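Home Plan a visit Walks How-to Getting here Contact

How to do the Zuststead lower town on your own, without a guide

Guided tours fill up fast in season and the office at Irthorpe stops picking up the phone after lunch. So, the self-guided version. Half a day, two if you are slow and want the crypt as well as the wall walk. Written fast between other things, sorry.

Before you go

Get the paper map. The one at the bus station is old and has the river gate on the wrong bank. The one from the museum desk is fine. Phone signal is good up top and useless once you are down in the lanes, so download whatever you need the night before.

Shoes with grip. The steps under the chapel are polished like glass from all the feet.

Tickets: the combined one covers the chapel, the cistern and the Villca house. Buy it at the museum, the chapel only sells singles. Keep the stub, they check it again at the cistern and they do not care that you showed it upstairs.

Small coins for the light boxes. The frescoes in the side chapel are on a timer, you pay, you get a couple of minutes, it goes dark. Bring more than you think.

Step 1. Start at the top

Take the bus up to the Kalen gate and walk down. Do not do it the other way. Everything drops toward the river and the stairs between the two squares are brutal in the heat — there are 200 of them and no handrail on the middle flight.

From the gate go left along the wall, not straight on. Straight on is the souvenir street, you will end up there later anyway. The wall path is open until dusk. Look for the mason marks on the inside face, low down, about knee height. Little arrows and a fish.

Step 2. The chapel

Go early. Before 10 you can have it to yourself, after that the coaches come in. Door is on the north side, round the back, the big front door is only for services.

Order that works: nave first, then side chapel with the coins, then down to the crypt. The crypt is small and they let people in a few at a time, so if theres a line do the side chapel twice.

No flash. No backpacks in the crypt either, leave them in the racks by the door. I have never had trouble with the racks but take your wallet out.
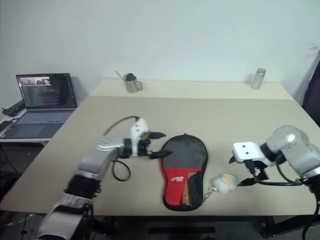
Packing for a day on the steps is mostly about the crypt rule, so go small. A shoulder bag that sits in front is ok with the attendants, anything on your back is not. Water, coins, map, a light layer for the cistern. Leave the games stuff at the hotel — something like a table tennis paddle case is one more thing to lug down to the river and back. Sandwich if you must, there is a bench outside the north door in the shade.

Step 3. The cistern

Out of the chapel, down the narrow lane on the right, 100 steps or so past the fountain. Easy to miss, the sign is behind a drainpipe. Ring the bell and wait. Then wait some more.

It is cold down there even in August. The walkway is metal and runs round three sides, you come out the way you went in. Let your eyes adjust before you start moving. The carved column is at the far end, left corner, and most people turn back before they get to it. Don't. It is the best thing in the whole lower town.

Step 4. Villca house

Merchant's house, painted ceilings upstairs. Start on the top floor and work down, the room numbers run that way even though the arrows say otherwise. The English panels are decent on the ground floor and give up completly after that. Borrow the laminated sheet from the desk.

Closed in December, and they shut for lunch the rest of the year. Check at the museum when you buy the ticket.

Step 5. River and back

Out through the river gate, turn right, follow the water to the old landing. Nice spot to sit. The bus back up to Kalen leaves from the far side of the bridge, pay the driver. If you miss the last one it is the stairs.

Bits I forgot

Toilets: museum, Villca house, nowhere else.

Strollers: no. Carrier only, and skip the cistern.

Rain: do the route anyway but leave out the wall path, it gets slick.

Will add opening hours for spring when they put them up.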